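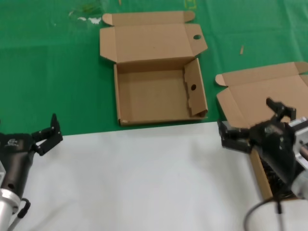

An open cardboard mailer box on a green tablecloth, with a second one beside it.

Cardboard amnesty at Kollov hall

30/06/2025

I've got a cupboard under the stairs that I can't open without something landing on my foot, so I was over the moon when Veronika Grabner rang to tell me the village box swap is coming back! It's been off since January while the hall had its roof done, and I've missed it more than I expected to.

If you've not been before, you bring your old parcel boxes along (flat or made up, either's fine) and anyone who needs some for posting things or moving house helps themselves. Free, no forms. Veronika tells me 1,673 boxes found a new home last year, and 217 of those went to one family moving out to Plultotska. I'd love to have seen that van.

Small mailers go quickest, especially with people who sell bits and bobs online. Hermine Egger posts her knitted hats in them and took 32 last time, then came back for more after her tea. She'd like me to say she still has hats left, in mustard mostly.

Please peel off your address labels first, and no pizza boxes – we had words about this last year. Doors open at 3 on Saturday, and Trummer the baker's is doing the cakes again. Parking is behind the hall, but mind the new kerb.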